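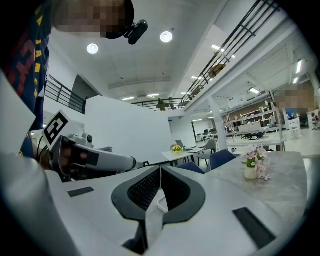

Home Threads Topics About Log in

1/ Notes from the hand-held gripper work at Lindby. We've dropped remote control for table tasks. Too much lag, and people drive the arm like a crane.

2/ Current count is 3,405 demos, of which 573 were thrown out. Main cause: tracking lost on fast wrist turns. Second cause: fingers closed before the log had started.

3/ Each gripper needs its own marker. Two people working close together with the same marker ID gives you one very confused path. We lost most of October to that.

4/ Husar (our training code) wants both grippers on one clock. Drift of around 290 ms is enough to ruin a handover. Sync at the start of every run, then check again at the end.

5/ Remote control stays for the Stinow arm, where reach limits matter. By hand you can do things the arm can't, and the policy will happily try them.

6/ Slow demos train slow robots. Work at normal speed and pause only at the grasp.

7/ Next: three-step tasks, same tables. Logs go up on Gesoria once checked.

Last updated: December 2019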